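Speaker notes – "Grasp planning for cloth: what the planner thinks it knows"
Zarnley meetup, 12/6/18

Slide 1. Skip the bio. Say up front that I work on the planner at Minance, so I have reasons to like it, and I still don't trust its scores.

Slide 2. Go slow here. The planner gives every grasp a confidence number. Ask the room: confidence in what? It was trained on whether the fingers closed on fabric. It never learned whether the shirt came up flat, or by the hem, or as a ball.

Slide 3. The log. 2817 grasps, 147 marked as failures. Looks great. Then explain how "failure" is set – fingers fully closed, nothing between them. A grab in the middle of the chest passes. So does grabbing two shirts.

Slide 4. Gamico's perception module. Be fair: the masks are good on one garment lying flat. Wrinkles still get called edges. The vendor deck shows no piles. Pause.

Slide 5. Leave this one up for a while.

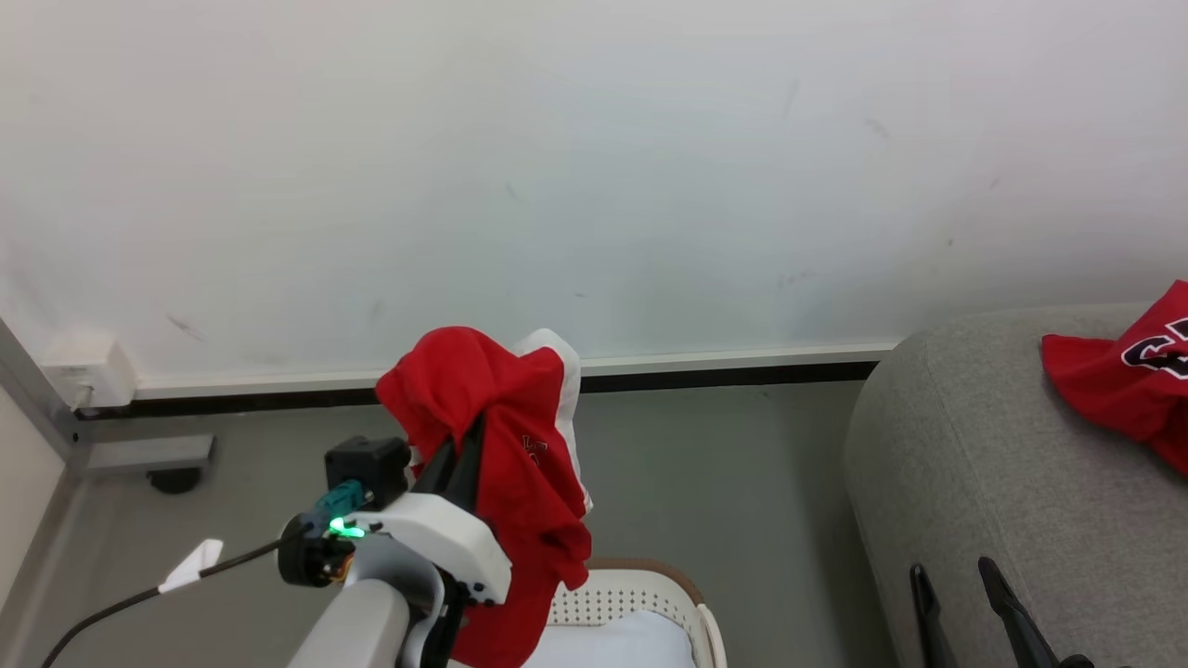
Red garment with white trim, bunched in the gripper over the basket.

Ask who would call this a success. Our log would. Now ask where the next finger should go. The folding code (Ambrose) wants two corners, and it will happily return two corners for anything you hand it.

Slide 6. What I'd change first: label the state after the lift, and let the planner say "don't know." If someone asks about a bigger network, say maybe, then go back to slide 3.

Questions. Keep the log open in the other window.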